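Pronutbridge Workshop Group
Minutes of the review meeting, December 14, 2025
Chair: Shoaib Butt

1. Purpose
The group met to review the Iltard two-arm kit, now on trial from Xenos. The trial period ends in March, and a decision to buy, extend or return is needed before then.

2. Setup
Shoaib reported that unpacking and mounting took 70 minutes. The printed guide covers the arms well but says very little about the hands. Xenos has been asked for a better section on wrist cables, including how much slack to leave at full reach.

3. Handling work
The task under review is picking up small plastic parts from a table and passing them from one hand to the other. The group agreed to stay with one part at a time until the passing step can be repeated without an operator stepping in.

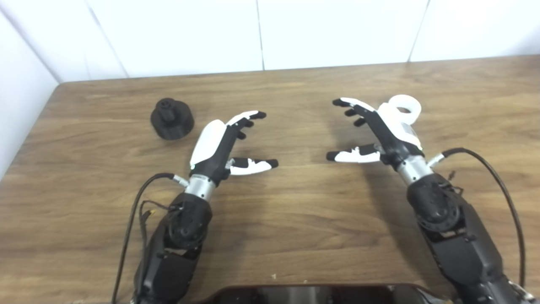

Round parts remain the main concern. Shoaib asked that each shape be tried from both sides of the table before any speed setting is changed. Results will go in the shared log, with failed grasps entered the same way as good ones.

4. Service terms
Xenos offers two support plans. The basic plan answers by email within 5 working days. The full plan includes a loan hand during repairs. Members felt the basic plan was too slow for daily use. The price of the full plan was not in the quote.

5. Training
A 45-minute remote session is included with the trial. It will be booked for 4 people from the Devwood site.

6. Actions
Shoaib Butt to request the full plan price and the cable notes.
Devwood site to send names for training.
Decision on purchase held over to the next meeting.

Related items
Iltard kit: trial agreement
Devwood bench layout, revised
Minutes of the previous meeting
Xenos support plans compared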